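Análise: kit de pega Gremumetti para braço robótico, montado na cozinha

2019-07-10

219 partilhas | 2 comentários

Comprei o kit de pega da Gremumetti em outubro, para usar com os braços Franka que temos montados na cozinha lá de casa. O kit traz um par de dedos pretos de substituição, uma fita de aderência, parafusos, e o acesso ao Gosling, o programa com que se gravam e repetem os movimentos. Paguei 204 euros com portes. Já o usei o suficiente para dizer o que faz bem e o que faz mal.

Quem só quer pegar em cubos não precisa disto. Os dedos de origem chegam para peças de lados paralelos. A minha dificuldade eram as coisas de cozinha, e em especial as tampas de vidro dos tachos. São redondas, escorregam, e o vidro confunde a câmara do pulso porque deixa ver a mesa por baixo. Quando a bancada tem veio marcado, o programa agarra-se muitas vezes ao veio da madeira e ignora o vidro. O que salva a situação é o aro metálico e a pega, que dão contornos mais firmes.

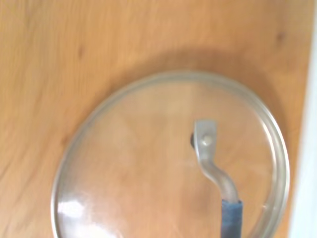
A montagem demora uma tarde. Os dedos novos entram nos furos dos antigos sem adaptação, mas as instruções em papel são fracas e a ordem dos parafusos está trocada na segunda página. A versão que está no site foi corrigida. Convém apertar tudo à mão primeiro e só depois dar o aperto final, senão os dedos ficam desalinhados e a pega fecha torta. Aconteceu-me logo na primeira tentativa e tive de desmontar.

A calibração é a parte mais aborrecida. O Gosling pede que se leve o braço a uma série de pontos da bancada, um a um, e se falharmos um deles volta ao princípio. Não há forma de guardar a meio. Feita a calibração, aguenta bem desde que não se mexa na base. Da primeira vez que encostei a base a outro sítio para limpar o chão, perdi tudo.

Para os testes escolhi uma tarefa simples: agarrar uma tampa de vidro pelo puxador, levantá-la, levá-la por cima da junta entre a bancada e o fogão e pousá-la. Bicos sempre desligados. Fiz 100 repetições, espalhadas por várias noites, e quase 100 ficaram com a tampa presa até ao fim do percurso. As falhas foram todas na pega inicial, com o puxador apanhado demasiado acima. Com os dedos de origem nem cheguei a acabar a série, de tantas vezes que a tampa rodou e caiu na madeira.

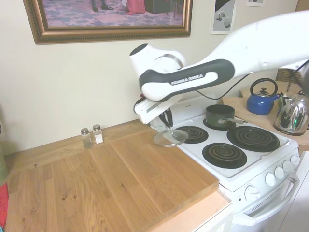
O ponto fraco é a inclinação. Os dedos seguram o puxador com força suficiente, mas a tampa tem peso nas bordas e tende a descair para um lado. Para a pousar na bancada não faz diferença. Para a pôr em cima de um tacho faz toda, porque o aro bate primeiro de um lado e arrasta. A fita de aderência que vem no kit ajuda um pouco e gasta-se depressa. Substituí-a por fita da Sokden, mais grossa, e fiquei melhor servido.

Também experimentei o kit concorrente da Trellalbridge, emprestado pela oficina partilhada onde vou aos sábados. Os dedos deles são mais largos e seguram a tampa mais direita, mas não entram em espaços apertados e batem no cabo da caçarola quando esta fica no bico de trás. Numa bancada livre talvez os preferisse. Numa cozinha com chaleiras e panelas à volta, fico com os da Gremumetti.

Quanto ao programa, o Gosling é estável e tem poucos menus. Grava-se o movimento levando o braço à mão, corrigem-se os pontos no ecrã e repete-se. A velocidade vem baixa de origem e aconselho a deixá-la assim com vidro. Falta-lhe um modo decente para dois braços: cada um tem o seu ficheiro e a sincronização faz-se à mão, com pausas. Escrevi ao apoio a perguntar por isso e responderam que está previsto, sem data.

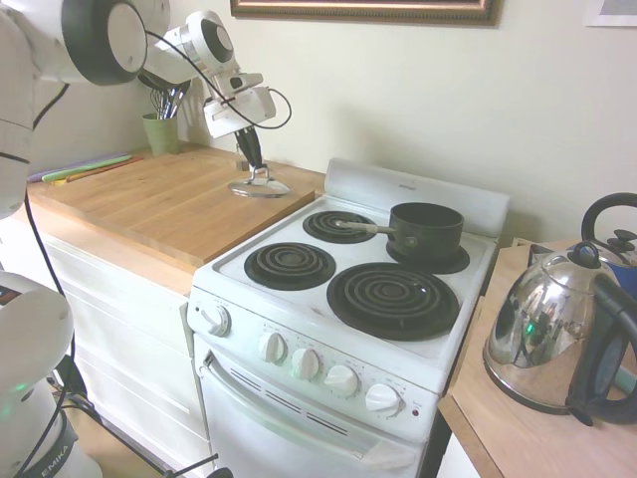

Tampa de vidro segura pelo puxador, por cima da bancada.

O ruído é pouco e os dedos não riscaram o metal dos puxadores, o que era um receio meu. Os cabos continuam a ser um incómodo, mas disso o kit não tem culpa. Sugiro prendê-los com folga junto ao pulso antes de gravar qualquer coisa, e verificar o percurso inteiro uma vez sem tampa.

Prós: encaixe direto, boa força de pega, dedos estreitos.
Contras: manual em papel com erros, fita fraca, calibração sem gravação intermédia — e o preço, que é alto para dois dedos e um programa.

Recomendo a quem já tem o braço e quer manipular loiça e tampas. Para uso geral, esperava por uma promoção.

Partilhar | Guardar | 2 comentários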